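報道関係各位

オドビル空港運営、地上支援スタッフ向けの誘導・無線交信訓練を拡充 対象は全部門で490人

オドビル空港運営株式会社(代表:スニム・スン)は、駐機場で働く地上支援スタッフ490人を対象に、航空機誘導と無線交信の訓練を大幅に拡充すると発表した。開始は12月。委託先の要員も含む。費用は全額会社負担。

これまでは部門ごとにばらばらの研修。手荷物、給油、除雪、牽引、それぞれ別の教材、別の用語。同じ停止位置を三通りの呼び方で呼んでいた、という報告も現場から上がっていた。今回これを一本化する。

訓練の設計は航空訓練会社トラトが担当。教室での座学、模擬無線、夜間の実地の順に進む。全8回。1回は半日、早番と遅番のどちらからでも出られるよう午前6時と午後2時の二部制とした。
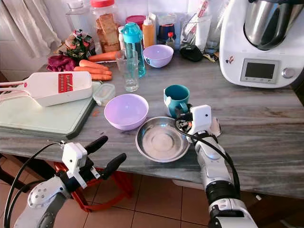
座学では標準用語の読み上げと復唱の練習に時間をとる。聞き取れなかったときの聞き返し方も含む。模擬無線は雑音入り。駐機場で録音したエンジン音を3,000件超収め、音量を段階的に上げていく。教官役は管制経験者のザワディ・ムワイポポ氏。

同氏のコメント:「復唱を省く人は、たいてい慣れた人です。新人はちゃんと言う。だからベテランの方に先に受けてもらいます。嫌がられるのは承知のうえで」

受講順は勤続年数の長い順。これについては現場から異論もあったが、運航支援部長のビンナ・ユンが各班を回って説明し、了承を得たた。繁忙期の人繰りが課題として残る。代替要員は隣接するジリス空港から応援を受ける方向で調整中。詳細が決まり次第、改めてお知らせする。 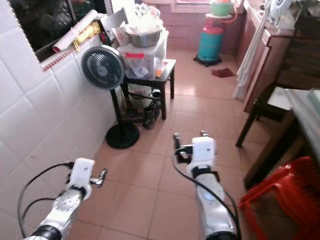 夜間実地は第7回と第8回。閉鎖中の北側スポットを使用し、誘導灯、牽引車、連絡車を実際に動かす。視界が悪い日を想定した手順も入る。降雪の場合は中止せず、除雪班との合同訓練に切り替える。強風時は延期。判断は当日の当直責任者が行なう。

修了者には資格カードを交付、有効期間は二年。更新には半日の再訓練が必要となる。未修了者は単独での誘導業務に就けなくなるが、移行期間を設けるため、ただちに配置が変わるわけではない。移行期間の長さは部門ごとに別途通知。

教材は900ページ。分厚い、との声が試行段階で相次ぎ、携帯用の抜粋版も作成した。手袋をしたままめくれる紙質。編集はミギョン・ラが担当。索引は用語順と場所順の二種類で、誤記の指摘は随時受け付ける。

あわせて、駐機場内の無線機の更新も進める。機種はメンの携帯型。旧型機は予備として当面のあいだ残す。充電台の設置場所は詰所の入口脇に統一する予定で、現在工事中の東詰所のみ後日の設置となる。

スニム・スン代表のコメント:「滑走路の話は注目されるが、事故の芽は駐機場にもある。地味な訓練だが、きちんとやる」

訓練期間中も発着便のダイヤに変更はない。北側スポット付近では夜間に車両の走行音が発生する場合がある。近隣の皆さまにはご理解をお願いしたい。

報道機関向けに訓練の公開を一回予定。対象は模擬無線の回。取材希望の方は広報まで事前にご連絡ください。制限区域に入るため身分証が必用です。当日の受付は午後1時から。

本件に関する問い合わせ先
オドビル空港運営株式会社 広報担当 キュリ・ハム
受付時間 午前9時~午後5時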